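2024-12-12

Fruit again. The jaw width on the left gripper went bad some time after lunch and I went on working in blissful ignorance, lifting mandarins into and out of the red-rimmed box like a woman with a purpose. According to the log the jaw was fully shut for 2,839 frames straight. According to me it was holding a kiwi. One of us is wrong and only one of us gets uploaded to Zirum.
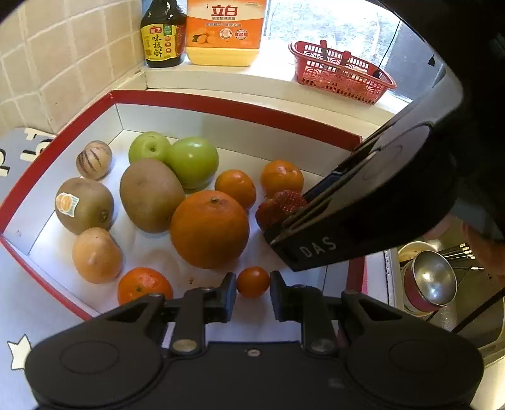
Why didn't the alarm go off? It only trips when the width reading drops out, and ours never dropped out, it just stuck at zero and kept reporting.

Called Souad Benjelloun, who asked if I'd restarted it. I had restarted it. She asked if I'd restarted it properly. Had the housing open by four and found the encoder magnet had come unglued and was sitting sideways, perfectly content. Superglue, twenty minutes, recalibrate, and the numbers moved again. Ourania wants a width check before every run from now on, and wants today's left-hand files pulled. So that's my evening.
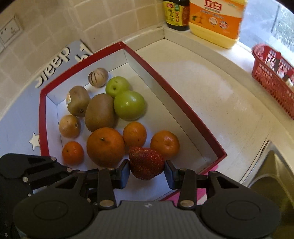
Strawberry, between the finger pads.

Must write to Steinbach about spare magnets. Last time they sent screws. Also out of coffee, and I have gone right off fruit salad.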